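Saturday thread, 20/04/2024. We rewrote the rules for our two-arm tabletop cells at Koditz this week. Posting the main ones in case they help another small lab.

1/ Scope first. These cover small arms on a shared mounting rail, doing pick and place with household items. They don't replace the risk assessment. If the two disagree, the assessment wins and you tell the cell owner.

2/ Each arm gets its own stop, and there is one stop that cuts both. Test all of them at the start of a shift. Write the result in the log even when it's fine. Blank lines in the log count as a failed test.

3/ Speed cap is 75 mm per second whenever a person has a hand past the front edge. We had it higher until October. Two people asked for it to come down, so it came down.

4/ Only one arm may enter the tray zone on a new program. Both arms together only after 5 clean runs each. "Clean" means no contact with the tray rim, no dropped item, no manual stop.

5/ Mug handles. Record which way they point before the run. Most of our bad grasps came from a handle the program didn't expect. If you change the layout, change the layout sheet too.

6/ Cables. Move each arm through its full range by hand with power off and watch the cable loop. If it snags or pulls tight anywhere, the cell stays off until it's rerouted.

7/ Props and cleaning stuff. We argued over this one. The Govik cell wanted everything cleared. Mellor wanted clutter left in for testing. What we settled on: clutter is allowed if it's on the layout sheet. If it's not on the sheet, it comes out.

8/ Ceramic chips: stop, power down, brush and pan, check the gripper fingers, then restart. No picking up pieces by hand.

9/ Logs go in Jillance under form 491. One form per cell per shift. Please stop putting two cells on one form.

10/ Next review is in October. If a rule gets in the way of the work, write it up and send it in. Don't skip it on your own. 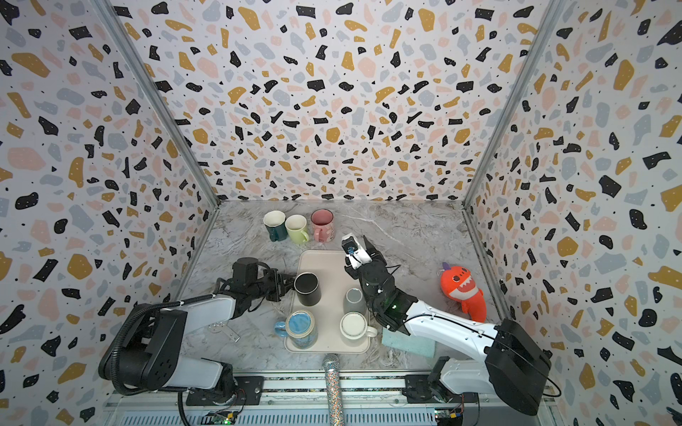
Two arms at the tray, mugs on and behind it. Rules 4 and 5 apply.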